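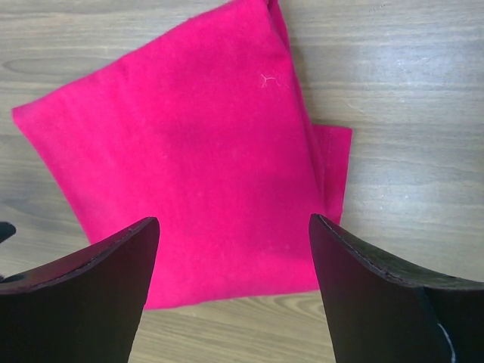 3 min read

Drimel Hand Guide — teaching kit for two-finger grippers

The Drimel Hand Guide is a kit for showing a robot arm a task by hand. The person holds the handle behind the wrist, moves the arm through the work, and closes the fingers with a small trigger. The same kit can be used from a distance with the desk controller, and both ways of teaching save to the same kind of file.

We made it first for soft goods. A folded cloth on a table is a difficult thing for a robot. The fingers must come down to the bottom edge of the fabric, one on each side, and close at a height where they take the cloth and do not scratch the wood. When there is a second layer at the side, the operator has to decide if it belongs to the grip or not. A person makes this decision quickly, and the recording keeps it.

What the wrist camera is for

The wrist camera looks along the two fingers, so the operator at the desk sees the tips and the cloth together. We advise to choose a fabric with strong color for the first lessons. Pink fabric on pale wood is very easy to follow, also when the table gives some glare. Small things such as a white lint fiber will be visible in the recording. It is good to have a few of them, because in real work the cloth is seldom perfectly clean.

In the box

Handle with trigger
Wrist camera and bracket
Desk controller with 7 buttons
One pair of dark fingers
Cable set
Printed guide, 19 pages

The robot arm and the gripper body are not included. Please write to us with the model of your arm before you order.

How many demonstrations

For one simple fold we recommend 70 demonstrations, made by two persons if possible. Turn the cloth a little between them. If it always lies straight, the robot will learn only this position. A tilted cloth, with one corner pointing to the side, should be in your set from the first day.

Tirta Nugroho, who wrote the printed guide, prefers to teach by hand in the beginning and to change to the desk controller later. The hand feels when the fingers touch the table — the controller gives only a light vibration.

Delivery and service

Orders are packed in Clallton and leave within 21 days. Customers of Bilasstead and Després can order through their usual contact. Spare fingers are sold in pairs. The new version of the desk software comes in February and is free for all owners of the kit.

7 comments
19 shares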